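3.2 Personal storage at the desk

The second part of the study dealt with the low cabinets that stand beside or in front of the desks. In the Barkesby office each member of staff had been given one when the open-plan floor was fitted out, and the same model was used on both floors. We wanted to know what people kept in them, how often they opened them, and whether the contents could be moved to shared shelving without much trouble.

Participants were asked to keep a short diary for the whole of August. Each time they opened their cabinet they wrote down the time of day, what they took out or put in, and whether they locked it afterwards. Mayu Onishi collected the diaries and coded the entries. Joris Dekker coded a second set from the Nellik office, using the same sheet. Where the two coders disagreed on a category, the entry was discussed and given a single code. Entries that could not be read were dropped. This left 600 usable entries from Barkesby and 500 from Nellik.

The categories were kept simple. Paper records covered binders, loose files and notebooks. Personal items covered bags, shoes, food and clothing. Equipment covered chargers, headsets and spare cables. A last category, other, took in the things that did not fit, such as a birthday present stored until the end of the day and a box of tiles that one participant was taking home in stages.

Paper records were the most common contents at both offices, but they were not the most often handled. Several participants wrote that a binder had stayed in the same place for the whole month. When asked about this at interview, one said that the binder held signed forms she was not allowed to throw away, and that she would be glad if somebody else looked after it. Another had not opened his since moving desks and was not certain what was in it. Personal items were moved far more often, mostly first thing in the morning and again before going home.

Locking followed no clear pattern. The cabinets were supplied with keys, and the office rules at Barkesby ask staff to lock up when they leave for the day. Diary entries show that many did so only when there was a bag or a laptop inside. In interviews people gave different accounts of where the key was kept. Some carried it on the same ring as their house keys. Others left it in the lock, saying that they had lost one before and did not want to pay for another. At Nellik the keys were handed in to the front desk overnight, and participants there reported fewer lost keys but more mornings spent waiting for one.

We also looked at how the inside space was used. The cabinet has two doors, and the part behind the left one is divided by a shelf. Most participants put flat things on the shelf and kept the space underneath for taller items. Binders were often laid down instead of being stood upright, with the label turned to the front so that it could be read from the chair. Figure 4 gives an example of a cabinet in which the shelf holds one binder and the space below it is free. Cabinets filled to this extent were common enough that we asked Anqi Jiang, who drew up the original furniture plan, whether a smaller unit had been considered. She told us that it had, but that the larger top was wanted as an extra surface next to the desk. 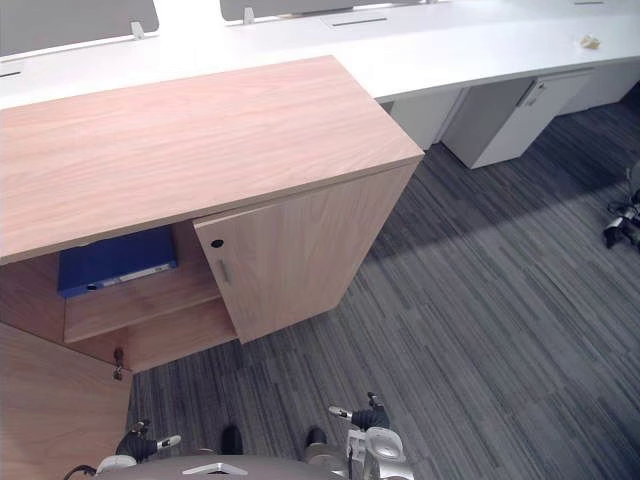 Figure 4. Storage cabinet with the left door open and the key in the lock. A ring binder lies flat on the shelf, spine outwards.

The use of the top is not covered by the diary, as no opening is involved. From the interviews we know that it served as a place to put down post, cups and coats. Two participants at Nellik said they sat on theirs during short meetings.

Taken with the desk results in section 3.1, the diaries suggest that paper records could be moved to shared shelving at either office with little effect on daily work. The same cannot be said of personal items. When Zhiqiang Fu put the idea of lockers by the entrance to the interview group, most participants said they would use one for a coat but would still want somewhere near the desk for a bag. Their comments are taken up again in section 4.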